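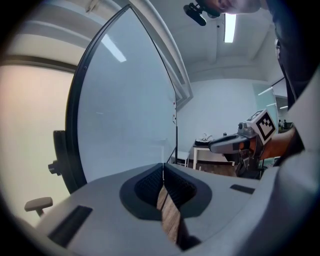 Notes from the Grateck open day, 31 May 2026

I went to Grateck with a notebook full of prices and came home with most of them crossed out, which I count as a very good day! Our workshop has been saving toward its first setup for teaching robots by demonstration, and I wanted to see how people who do this every week spend their money before we spend ours.

Mirjana Radonjić met us at the door and took us straight into the room where they use the hand-held grippers. No long slide show, thank goodness. You pick one up, squeeze the trigger, and the fingers close. I had expected something fiddly and it felt more like a big staple gun (a friendly one). Everybody in our group got a turn, and I went back in line for a second.

Then we got to the money, and she was wonderfully open about it. Their own build comes to 836 dollars per gripper in parts, not counting the camera. They plan for 400 more per unit for the camera and its mount, and they keep 500 aside each year for finger pads, cables and broken brackets. I asked which of those numbers had been wrong the first time around. The last one, she said, and by a lot. In their first year they had put down nothing for spares and lost most of February waiting on a single trigger part.

Lâm Hồ handles the purchasing, and he walked us through the order of things as he would do it now:

Buy two grippers before you buy any arm. Record with them for a month. Pick the arm after that, when you know how heavy your objects are and how far it has to reach. Ask every seller for the price of a replacement finger, in writing.

That turned my plan upside down. I had the arm on line one and the grippers near the bottom, next to the extension cords.

He also talked about space. You don't need a factory floor to start, but you do need a room where the lights stay the same and where people can leave their things set up overnight. Our back room would do, if we can agree on where the bikes go.

After coffee there was a short talk on Mabuza, their scheduling tool for recording sessions. I followed maybe half of it. The part I liked was simple: they budget operator hours on the same sheet as hardware, so the cost of somebody's afternoon is sitting right there beside the cost of a camera. I'm stealing that.

Rosine Hamel, who drove, wanted to stay and try the trigger with her left hand, so we were the last ones out. She says it works fine, just slower.

My new sheet starts with two grippers, two cameras and a year of spares, and the arm has moved to next year. If anyone has bought finger pads in bulk, please write to me. I still don't know how many we'll go through.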